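October, by Hanne Kvaran
9 min read

Ticket: heating circuit 2 drops out every morning, comes back by itself
Status: closed (finally!)

I'm writing this one up as a running log because the first time it happened I didn't write anything down, and then I spent a whole evening trying to remember what I had already tried. So this is everything, including the parts where I was wrong. If you have an older Zikico controller with the add-on relay board, some of it might save you a weekend.

The setup, quickly. It's a two-circuit hot water system. Circuit 1 is the radiators upstairs, circuit 2 is the radiators on the ground floor. There's one boiler, two circulation pumps, a Zikico controller on the wall next to the boiler, and a wireless Umetti thermostat on each floor. The controller was put in by the previous owners and the manual they left behind is for a different model, which I only noticed on page 30 or so (the diagrams had three pumps in them and I kept looking for the third one).

The complaint: between five and six in the morning, circuit 2 goes off. No error light. The thermostat downstairs still shows the little flame icon, so it thinks it's calling for heat. Radiators go cold. Then sometime before lunch it all comes back without anybody touching it.

First entry

Woke up, ground floor cold, upstairs fine. Checked the obvious things:

- Thermostat batteries: fine, and I swapped them anyway
- Schedule: morning program starts at 5:30, set correctly
- Boiler pressure: normal
- Boiler itself: running, since upstairs was toasty
- Pump 2: not running, no hum, no vibration when I put my hand on it

So the pump wasn't getting power, or it was getting power and had seized. I gave it a tap with the handle of a screwdriver, as my father taught me, and nothing happened. Went to work annoyed. Came home and it was running.

Second entry

Same thing the next morning. This time I got up at five and stood there with a coffee waiting for it to fail. It came on at 5:30 like it should! I heard the relay click, pump started, pipe got warm. I went up to take a shower feeling like I'd been imagining the whole thing, and when I came down again it was off.

So it starts and then quits. That ruled out the seized pump in my mind, and I was pretty pleased with that bit of reasoning. I posted on the board and Villads Brøndum answered within the hour to ask if I'd measured the voltage at the pump terminals while it was off. I had not. I don't love poking around in there, but he was right that there was no point guessing before I did it.
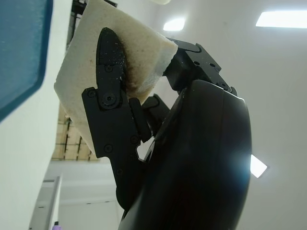 Third entry

I turned the power off, took the cover off the pump terminal box, clipped the meter leads on, and turned the power back on with me well out of the way. (Please do it that way. If you aren't comfortable around house voltage, get someone who is.) Then I waited for it to fail, which of course it refused to do while I was watching. It ran all day. It ran all evening. I left the meter on overnight with the record function going.

Next morning the log showed it plain as anything: voltage present at 5:30, gone eleven minutes later. So the pump was innocent and the controller was dropping it. I wrote that on a piece of tape and stuck it on the boiler so I'd stop blaming the pump.

My theory at this point was the relay. Relays get tired, the contacts get pitted, and a tired relay can let go once it warms up. I ordered a replacement board from Tiltel, who still carry parts for these, and they were nice about it on the phone. It took four days to arrive. Those were four chilly breakfasts.

Fourth entry

Swapped the relay board. It's an easy job on this model: two screws, one ribbon cable, and a row of terminals where you really want to take a picture of the wires before you pull them. The ribbon cable has a key on one side but it's a soft plastic key and you can force it in backwards if you're tired enough. I know this now. Controller wouldn't boot, I had a minute of pure horror, flipped the cable around, and it came up fine.

Went to bed confident. Woke up cold.

I'll be straight with you, I sulked for two days. Ran the ground floor off a space heater and didn't look at it.

Fifth entry

Baptiste Le Goff read through the thread and wanted to know what else happens in the house between 5:30 and 5:45. I started to type "nothing" and then thought, well, let me look. So I made a list:

- Upstairs circuit starts at 5:15
- Coffee maker at 5:35
- Hot water tank goes into reheat at 5:40

The hot water tank! On this controller, the tank has priority. When the tank calls for heat, the controller is allowed to hold back the radiator circuits so the boiler can give everything to the tank. I knew that existed, I just assumed it would hold back both circuits or neither. Upstairs was never cold, so I'd never even considered it.

I went into the installer menu (hold the two left buttons, then enter 942, at least on mine) and there's a priority setting for each circuit separately. Circuit 1 was set to "parallel". Circuit 2 was set to "hold". I have no idea who did that or why, but there it was. So every morning the tank called for heat and circuit 2 got parked until the tank was satisfied.

That still left one question, and Villads got there before me: why did it take until almost lunch? A tank that size ought to be done in well under an hour.

Sixth entry

Spent an afternoon on the tank. There's a maximum hold time in the same menu, in seconds. The factory value is 900, so fifteen minutes, after which the circuit should come back no matter what the tank is doing. Mine was set to 0. I figured zero meant no hold. Zero means no limit. Thank you, whoever designed that menu.

So two settings combined to leave the downstairs off for as long as the tank was asking. And the tank was asking for ages, so something was off there too. I checked the sensor. You pull it out of its pocket in the side of the tank and measure the resistance with the sensor sitting at a temperature you know. I had the table for this sensor type taped inside the controller door, which was the one useful thing the previous owners left me. At the water temperature I used, it should have read 1145 ohms. It did, right on the nose! Good sensor.

But when I went to push it back into the pocket it went in about a thumb's length further than it had come out from. It had been sitting half out the whole time, partly in the insulation, reading cooler than the water was. The tank was plenty hot and the controller didn't know it, so it just kept on calling.

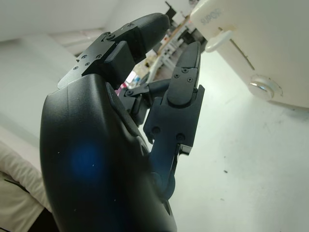 I pushed it all the way in, put a dab of the thermal paste on it, and fixed the cable with a proper clip so it can't creep back out. My guess is that the cable got tugged when the boxes were stacked back there. Those would be my boxes. We moved some shelves around at the end of summer, and that fits with when the trouble started, so I've stopped complaining about the previous owners quite so much.

Seventh entry

Changes made, all in one go, which I know you're not supposed to do, but I wanted a warm kitchen:

- Circuit 2 priority changed from hold to parallel
- Maximum hold time changed from 0 to 600
- Tank sensor seated properly and clipped

Next morning: circuit 2 on at 5:30 and it stayed on. Tank reheat started at 5:40 and finished before six. Pump 2 humming the whole time. I stood in the kitchen in my socks and felt very smart for someone who had replaced a perfectly good relay board.

Eugeniusz Jabłońska pointed out in the comments that since I'd changed three things I didn't know which one did it, and fair enough. So I set circuit 2 back to hold for one morning with the sensor fixed. It dropped out at 5:40, and was back on before six once the tank was done. A short gap like that I'd never have noticed on my own. It's back on parallel now.

Few leftover things people asked about:

Tove Vídalín asked why the first dropout on my meter was at 5:41 when the tank program starts at 5:40. The controller runs a one-minute delay before it starts the tank pump on some mornings and not on others. I haven't worked out the pattern and I'm not going to.

The old relay board is in a bag on the shelf, marked "probably fine". If anyone with the same model needs one, send me a message and you can have it for the postage.

And no, the Yan app doesn't show any of these settings. It'll show you the schedule and the room temperatures and that's it. Priority and hold time are only in the installer menu on the wall unit, so you do have to go stand next to the boiler.

Still on my list: the upstairs pump makes a faint ticking sound when it starts from cold. It's done it for as long as we've lived here. I'll open a new ticket for that if it gets any worse.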